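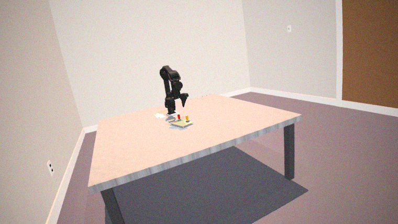

Buying your first arm: questions I get a lot

I'm Felista Bakilana and I plan equipment purchases for small shops and teaching labs. These are the questions that land in my inbox most often, so I finally typed up my answers. Last updated 4 March 2020.

Do I really need to simulate before I buy?

I'd say yes! A simulated arm on a simulated table costs you a few evenings, and you find out early if the thing can reach what you want it to reach. I had one client set on the Skaltine arm until we put it on a model of their bench and saw it couldn't get to the back row of parts. They bought the Pronari and a smaller table.

How detailed should the model be?

Less than you'd think. Get the table size right, get the arm's base where you plan to bolt it, and drop in a few simple shapes for your parts. Walls and doors are worth adding if the room is tight (mine always are). Skip the pretty textures.

What should I set aside besides the arm itself?

Gripper, mounting plate, a decent table, cabling, spare fingers, training time. On my last job the mounting plate was $322 and the spare fingers were another $100, and neither one was on the first quote. Ask for shipping in writing too — it moves around a lot.

Can I use the table I already have?

Maybe. Push on a corner. If it rocks, the arm will rock it harder. I budget almost $1000 for a table and I've never regretted it.

Dravik or Were for the gripper?

I've used both. Dravik is easier to set up and the fingers swap out fast. Were has a lighter body, so you keep more of your payload for the part. For small stuff I lean Dravik, but get a loaner if your dealer will do it.

How long does the whole thing take?

Plan on 9 weeks from signed order to an arm you can work with. If you order in August add a bit, my suppliers all seem to go on vacation at once.

Will you look over my quote?

Sure, send it along with your table dimensions and a parts list. Please don't send it the night before you sign — I do sleep.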